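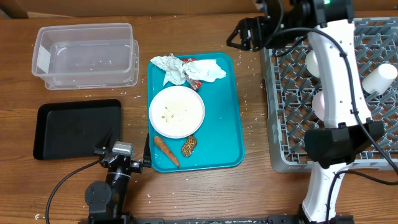 NOTES – club night talk, Clalville library, November

Slide 1. Who we are

Student robotics club from Clalville. 11 members, most of us had never touched an arm before last fall. Project is called Nimari. Goal – clear a lunch tray. Trash out, dishes in the rack, scraps somewhere sensible.

Ask the room: who here hates doing dishes? (wait for hands, don't rush it)

Slide 2. Why a lunch tray

Everybody thinks this is the easy one. It's the hard one. Napkin has no shape. Plate is thin and flat to the tray, fingers need an edge to get hold of. Carrot rolls. Rice goes everywhere, we sweep the table between runs and still find it in our sleeves.

First plan was blocks. Colored blocks into a box, like every other school. Voted that down in one meeting. Then someone brought in a teal tray from home and that was that.

Slide 3. Setup

2 arms, one white, one black, both on the same rail along the front of the table. Dish rack on the right. Clear bin and black tray on the left. Keep it short here, parents glaze over at hardware.

If asked about cost – arms are on loan through the Orkinitz contest, we have to give them back. Rack came from a discount store. Cardboard at the back is to keep the background plain for the cameras.

Slide 4. How it learns

We drive the arms by hand, it records, then we train on the recordings. 577 recordings so far. Say that number slowly, people like it. First 400 were mostly bad – we each had our own way of picking up a cup and the model averaged us into somebody with no way at all. So we wrote a one page rule sheet. Same grip, same order. Started again from there.

Order is: trash, food, then dishes. Dont let anyone do dishes first, the napkin ends up in the rack.

Slide 5. The rack (slow down, best part)

Cups go upside down between the pegs. Sounds simple. Pegs are short, close together, and if the cup comes down on a peg tip it tips over and takes its neighbor with it. 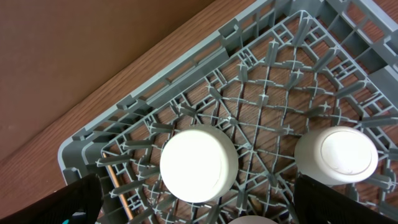

So the wrist camera matters more than the head camera for this bit. From above the table you can't tell if the cup is over a gap or over a peg. Close up you can. We ran one whole weekend with the wrist view turned off by mistake and blamed the training. Tell that story, it gets a laugh.

Also lighting. White cup under a bright lamp comes out as a white blob. We moved teh lamp twice. Still not happy with it.

Slide 6. What doesn't work yet

Bowls. Wet anything. Single grains of rice – we gave up on those, people can wipe a table.

Stopping. It doesn't always know it's done, sometimes goes back and fusses with a cup that was fine.

Slide 7. Next

Kopecký round in spring, timed, judges bring their own dishes. We need practice with plates we haven't seen. If you have odd old plates or cups at home, box by the door, plastic please.

Then questions. Leave the arms switched off until the little kids have sat down. Sign-up sheet on the way out.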